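4.3 Filling the cutlery tray

The leaflet that comes in the box says the Wynne tray "organises any drawer in seconds". It doesn't, and it certainly won't fit any drawer. Measure yours before you peel off the film. The tray needs 300 mm of clear width inside the drawer, and 400 mm front to back. Makers like to quote the outside of the drawer front, so don't trust the figure on the kitchen plan.

1. Take everything out of the old tray and wipe out the crumbs. Tipping it over the bin loses teaspoons.

2. Put the new tray on a table, not in the drawer. You can see all the slots at once and get at them from both sides.

3. Turn the tray so the wide compartment runs across the top and the narrow slots are nearest you.

4. Spread the cutlery out beyond the tray. Don't bother making piles first. The leaflet wants piles, but Lucie Petrenko and I timed it both ways with the same set and there was nothing in it.

Note: sets with coloured handles are sold as easier to sort. I have my doubts. When every handle is the same green, the colour tells you nothing and you still have to look at the other end.
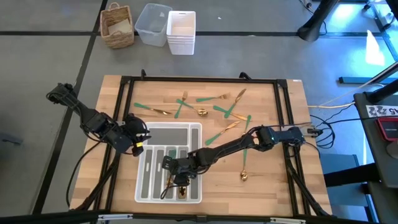
Page last changed: 11/30/21 by Diễm Võ

5. Pick one slot for each kind and fill it before you start on the next. Forks, knives and spoons each get their own. It doesn't matter which goes where, whatever you may read about the "correct" order, as long as everyone in the house knows.

6. Lay each piece flat with the handle towards you. If a knife rides up over the end of the slot it is too long for it – move it to the wide compartment.

7. Keep the wide compartment for serving spoons and other awkward things. Fill it last or it ends up full of forks.

8. Lift the tray with both hands, lower it into the drawer and close the drawer slowly. If it catches, take out the top layer and try again.

CAUTION: Gold finishes scratch. The card in the Sundora box calls theirs "scratch resistant", and ours had marks by December. Don't drop pieces in from a height, and don't use a scouring pad on them.

CAUTION: Lay sharp knives with all the blades pointing the same way, or leave them out of the tray altogether.

Note: the clip-on divider (part 38) is sold separately. Ayman Abou Jaoude swears by his. I took mine out after a week, as it made the slot too narrow for soup spoons.

If the tray slides about when the drawer is opened, see 4.4, Non-slip mats.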